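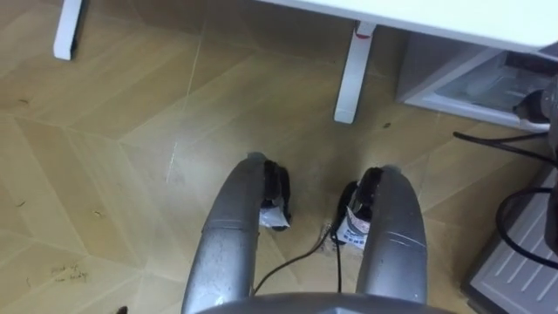

Pale tan planks, herringbone-style, with the lighter seams showing.

About Durnden

We read renovation quotes for a living. Durnden started after one too many kitchen jobs came in at double the figure on the first page, and we've been suspicious of first pages ever since.

Send us your quote and we go through it line by line, then write back in plain words. We check labour, materials, disposal and the mysterious "allowances" that so many builders are fond of. You get a reply within 3 working days. We don't take commissions, and we don't have a list of "trusted partners". We've seen how those lists get made.
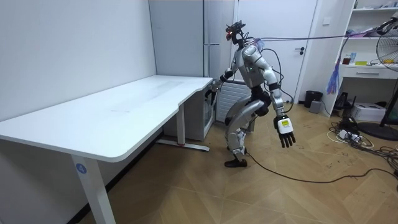 White desk, wood-pattern floor.

Our office is on Nilau Street, above the old Bralov paint store. There are 10 of us, mostly former estimators, plus one former kitchen salesperson who knows where the margin hides. Between us we read 40 quotes in a normal week. September is worse, as everyone wants the job done before the holidays. Good luck with that.

You'll find plenty of websites that promise to save you a fixed percentage. We won't. Sometimes the quote is fair and we tell you so, and you've paid our fee to hear it. Some clients find that annoying - we would too.

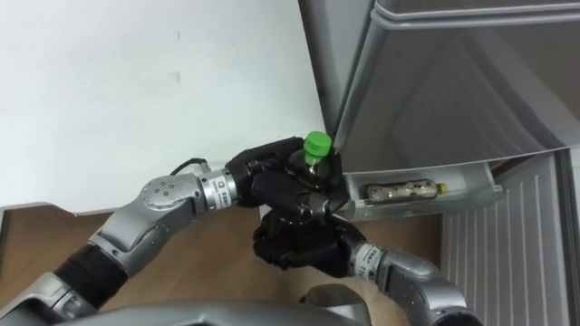 The fee is the same whatever the size of the job, and it goes up when our rent does. Our longest report so far ran to 28 pages, for a duplex on Stefanou Avenue, and the owners went with the dearer builder anyway. That was their call.

Quotes can be emailed as a scan or dropped at the front counter until 4 p.m. Please include the drawings if you have them, and leave the colour samples at home.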